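Automation at the Pastley packing hall

The Pastley packing hall is a produce handling site operated by Kereama, a cooperative of vegetable and fruit growers. It grades, packs and ships tomatoes and a smaller volume of mixed fruit to grocery stores and caterers in the Cedham area. It is known mainly for the gradual introduction of robotic picking and placing on its tomato lines, and for the labor agreement that went with it.

Background

Until the first arms were installed, every tomato sold as loose premium fruit was moved by hand from a supply container to a plate or tray for inspection, then into a retail pack. The job was called "setting" and was done standing up. A shift ran eight hours with two breaks. Sore wrists and shoulders were the most common complaint recorded by the site nurse, and setters tended to leave within their first year.

Kereama bought its handling system, sold under the name Sondum, after a trial on a single line. The system uses a jointed arm with a two-finger gripper. Ribbed tomatoes were chosen as the first product because their uneven shape had caused trouble for the suction cups used on an older machine.

Picking and placing

The basic task is short. The arm comes down over a single tomato with its fingers open, closes on the sides of the fruit, lifts it and sets it down at the next position. Plates and shallow trays are used in setting up the task and teaching it to new operators.
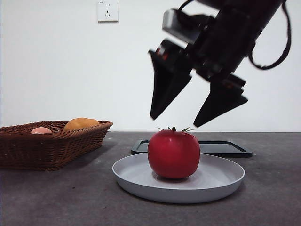
Grip and damage

Most of the early work at Pastley went into the grip. A finger that closes too hard bruises the shoulder of the fruit, and the bruise may not show until the next day. The stem end is a second problem. Sepals that catch on a finger can tear away, and buyers of premium tomatoes expect them to be whole. Operators therefore set the fingers to close on opposite sides of the fruit and keep clear of the stem.

Model tomatoes are used for practice, as they keep their shape through repeated handling. A new operator completes 200 practice picks before being allowed to change settings on a live line.
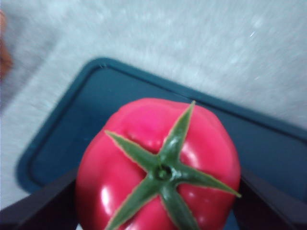 Once the practice picks are signed off, the operator spends a week beside an experienced colleague. Grip settings are kept in a shared log, with a separate entry for each variety and grade. Anyone on the line may stop an arm and does not have to ask first.

Effects on staff

The hall employed 24 setters before the change. Under the agreement, none could be laid off as a result of the new equipment, and 19 of them moved to other jobs on the site, chiefly line operation, quality checks and order assembly. The rest took a voluntary payment. Pay for operators was set one grade above the old setter rate.

Hiếu Lưu, a former setter who became the first shift trainer, has described the work as easier on the arms and harder on the attention. Several operators reported that long stretches of watching were more tiring than they had expected, and the rota was changed so that people switch between operation and checking every two hours. Talk on the line has also declined, as operators stand farther apart than setters did.

The agreement was due for review in March. Staff representatives asked for training time to be counted as paid hours at the operator rate.

Remaining manual work

Soft fruit, split tomatoes and small mixed orders are still packed by hand. Final inspection before loading is also manual.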